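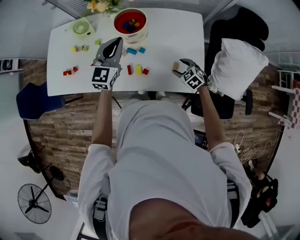

Wooden blocks on a white table

My grandmother kept her button tin on top of the refrigerator, and I've been thinking about that tin all October. It was a blue cookie tin with a dented lid, and if you were sick or it was raining she would bring it down and let you pour the whole thing out on the rug. I must have spent half of first grade sorting those buttons. By color, then by size, then by which ones I thought were married to each other (the brown leather ones were very clearly a family, with an uncle).

What brought it back was cleaning out the hall closet with my sister-in-law, Brittany. We had put it off for two years and finally gave it an afternoon, with a pot of coffee and the radio going, and way at the back behind the vacuum bags there was a shoebox of my own kids' odds and ends. Marbles, a few dominoes, little wooden shapes from some set whose box is long gone, a key to nothing. Brittany said toss it. I said I would, and then I sat down on the floor and started putting the marbles in a row by size, and she went and made herself a sandwich.

I think there is a kind of rest in that sort of thing that I don't get from television. Your hands are busy and your mind just wanders off by itself, and when it comes back it has usually brought something along. I remembered the name of my piano teacher's dog while I was lining up dominoes. Pepper! I hadn't thought of that dog in thirty-odd years.

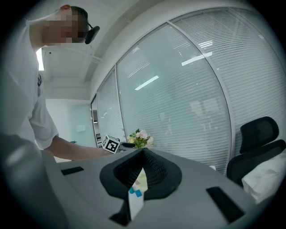 My neighbor Nouhaila does jigsaw puzzles for the same reason, big ones, and she has one going now on the dining room table that has taken over their suppers since school started. They eat in the kitchen standing up. She told me she never looks at the lid, which I can't imagine, I would be lost in the sky by the second evening. But she likes to do the edges first and then go by color, and she lets her grandson put in the last piece even if he wasn't there for any of the rest of it.

I asked my mother what ever became of the button tin, and she thinks my cousin in Tucson has it, but my cousin says no, she has the sewing box and the pinking shears and that's all. So it's a mystery. I've started a jar of my own on the windowsill, with the spare buttons that come in the little plastic bags and the good ones cut off a coat I finally gave up on – a green wool coat, I loved that coat. There isn't much in there yet. It barely covers the bottom.

If any of you have a tin like that, or know who ended up with your grandmother's, I'd love to hear about it in the comments. And the shoebox is still in the hall, Brittany, before you ask.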